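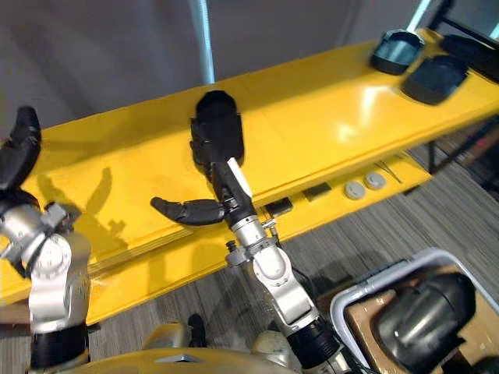

Photograph: Pranab Dissanayake. Reproduced with permission.
Figure 3. A yellow workbench of the type discussed in section 4.2.

4.2 Colour and the shared work surface

Most firms choose the colour of a bench in the same spirit as they choose a doormat. The purchasing records we were shown at Pekport gave a full page to the height of the legs and one word, "yellow", to the top (compare Figure 3). The Cuvham site had gone for grey, on the grounds that grey was what the supplier had left.

Staff held firmer views. In the July interviews, people at Pekport called their benches "cheerful", "a bit much" and, in one case, "like eating lunch on a banana". At Cuvham the grey tops drew almost no comment until we asked about lost screws, when they drew a great deal. Small dark parts were reported as easier to find on yellow. Brass ones were reported as gone for good.

Our survey went to 2000 workers across both sites and Liapis, where the tops are green. Liapis staff were the most content with their benches and also the only group with a new canteen, and we have not found a way to separate the two. An earlier trial by Skotus repainted 6 benches overnight and asked for opinions the next morning. Several people replied that the benches had always been that colour.

Glare was the one complaint common to all three sites. It was worst near windows and on glossy tops, whatever the shade, and the usual remedy was a sheet of brown paper and some tape. We recorded this as "local adaptation". The paper had been there long enough at Pekport to have its own cleaning rota, which we return to in section 4.3.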